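4.2 Before You Start a Bresari Assembly Run

Please take your time with this section, even if you have set up a Clister cell before. We know how tempting it is to skip ahead (we've all done it!), but a calm start makes for a much nicer shift.

1. Press the stop button and wait for both arms to come to rest.

2. Set the speed limit to 47 for the first pass.

3. Walk once around the table and look for tools or loose screws. 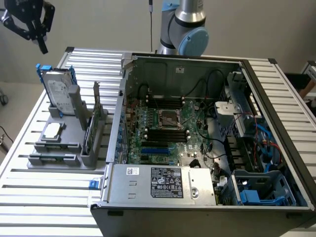
Parts should always be presented to the arms in the same spot and the same way up, and that is really the heart of good practice at any cell. Lay the tower on its side with the panel off, and keep the fixture beside it on the table. The processor goes in its square recess, the hard drive stands at the back, and the memory belongs in the long channels at the front. Check that the socket frame is open before you step away.

CAUTION: Never reach into the case while either arm is enabled.

Note: Questions about this section go to Toshiko Kamata at Skasora, extension 1758.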